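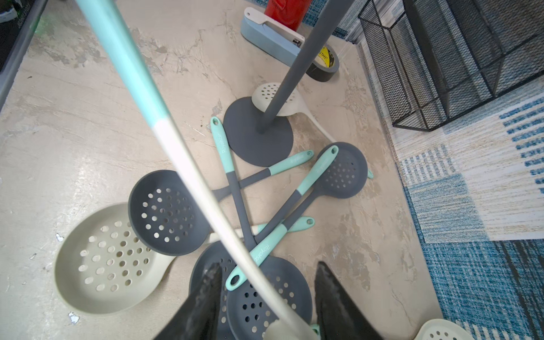
Fig. 1. Kitchen utensils on the floor, most in dark gray with mint-teal handles. The brand name Royalford is printed on two of them.

Unit 4: Know Your Hand Tools
Munshi Kitchen Skills, February handout

I love this unit! Hand tools are the cheapest things in the kitchen and you touch them more than anything else, so an hour spent getting to know them pays off every day you cook.

Start with the heads. The turner in Fig. 1 has a flat, solid, round one. A solid head supports soft food all the way across — fish cakes, fried eggs, anything that wants to fall apart on you. Slide it under low and flat, then lift.

Now the two with holes. The skimmer has a big round bowl with rows of circular holes, and it's a joy for lifting dumplings or blanched beans out of a deep pot. The slotted spoon, in cream white, does a similar job on a smaller scale (poached eggs, olives, a few peas to taste). Let either one drain over the pot before you move it to the plate.

Silicone: the dark gray pieces are silicone, kind to coated pans and quiet too. Look for the heat rating on the packaging. Ours at the Femitz kitchen are used up to 200 degrees Celsius and no higher. Don't leave one leaning on a hot rim while you chop.

Handles: several have a hanging hole at the end. Use it! A rail by the stove beats a crowded drawer, and you can tell the tools apart at a glance.

Washing: anything that has been on the floor gets washed before it goes near food. Hot soapy water, brush through the holes from both sides, rinse, hang up to dry.

Practice for next time
Sort your own drawer at home into solid, slotted and everything else. Allow 30 minutes. Write down which tool you reach for most and what you cook with it — I really want to hear these.

Reading: Plenditz course book, page 228, the section on lifting and draining.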